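Ongate padded tote, three months in

I wasn't shopping for a bag. Marina Athanasiadis had one on the back of her chair at our book swap in September and I kept reaching over to squash it, because the lining is that soft. She told me to stop fondling her luggage and order my own. So I did! It was 90 dollars, from a small maker called Clokora that I'd never heard of, and it's gone nearly everywhere with me ever since.

The Ongate is an open-topped carry bag with a cream padded lining and a dark fabric outside. There's no zip, no clip and only one inside pocket, barely big enough for a travel card. I thought I'd hate that. My old bag, a Seo, had 13 pockets and I lost my keys in every one of them. With this I just look down and there's my stuff.

What I love most is how it treats books. I'm hard on paperbacks (ask anyone who has lent me one) and I'd come to accept curled covers and squashed corners as the price of reading on the train. The padding has some give to it, so a book slots in upright and the cover isn't scraping against anything hard.

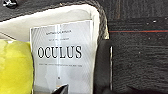
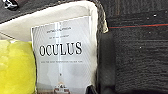 My commute is up to 22 stops on a bad day, depending on which line is running, and I'm in and out of my bag the whole way. Reading material goes in first, then something soft down the side of it to stop it flopping about. Oculus is standing up nicely with the yellow thing wedged in on its left, and that's pretty much my whole packing system. It works with a jumper too, or a scarf — anything squashy. My water bottle travels in my other hand, as I don't trust the lid.

Now the grumbles. Cream is a silly colour for a lining if you carry pens, and mine has a small blue dot near the base that I've scrubbed at twice. The handles are a touch short over a winter coat. It weighs 700 grams before you put anything in it, and my sister Emília Halás, who borrowed it for a weekend, reckoned her flat old Stevska was kinder on the shoulder. She still took her time giving it back. I'm after a second one in the larger size, if they ever restock it.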